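Speaker notes – "House rules for simulated grasping"
Slot after the coffee break, 20 mins plus questions

Slide 1. Hello, thanks for coming back in. Say who I am, say I work with Lakshmi Varma's group at Brenditz, and say this is a talk about rules. Wait for the groan. I like rules! I didn't use to, and the first story is how that changed.

Slide 2. The Motport story. Keep it short, I always drag this one out. We had 731 episodes of simulated pick-and-place, all shared with the Thampi people, and Shiyu Yin wrote back asking what we'd counted as a success. I said "well, it picked the thing up". She said for how long? And I had no idea. Two of us had been labelling and we'd each made up our own answer. I'd been passing anything that left the table, and Elango only passed it if it was still held at the end. Both fine, but you can't mix them in one set.

Slide 3. So, rule one: write down what success means before the first run, and put a date on it. Ours is one paragraph. It names the object, the goal position, how close is close enough and how long the grip has to last. If you change it, you give it a new version number and the old episodes keep the old one. (Nithin will want to argue about relabelling. Let him, but at the end.)

Slide 4. Rule two: check the scene before you collect anything. Reset it, step it with the arm doing nothing, and look at where everything is. Then look again from the wrist view, as that's what the policy gets. Things hanging in mid-air, things sunk into the table, things swapped for other things – all of it goes in the log before anyone touches a controller.
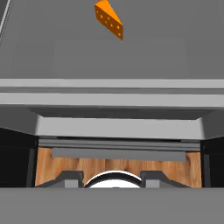

Does a simulated cell need a safety sign-off like a real one? There's no person to hurt, so we skip the guarding and risk paperwork, but we do keep the speed and force limits of the real arm switched on.

I feel quite strongly about that last bit, so slow down here. If the simulated arm is allowed to go faster than the real one, the policy will happily learn to use it, and then somebody at Jundadport has to find out on hardware. Same limits in both places, one shared file.

Slide 5. Rule three: failures stay in. Karthikeyan went through our first tidy-up and found 39 episodes we'd deleted for looking silly, and he could give a proper reason for only 2 of them. The other 37 went back in with a tag. Mention that I did most of the deleting.

Slide 6. Rule four: seeds, versions, asset names. Boring slide, read it quickly, people can photograph it. The one to stress is asset names, as "cheese_final_new" is a real thing I have typed.

Slide 7. Where to find the template. It's two pages, please steal it, and tell Lakshmi if you find a hole in it. Then questions, and Nithin gets the first one.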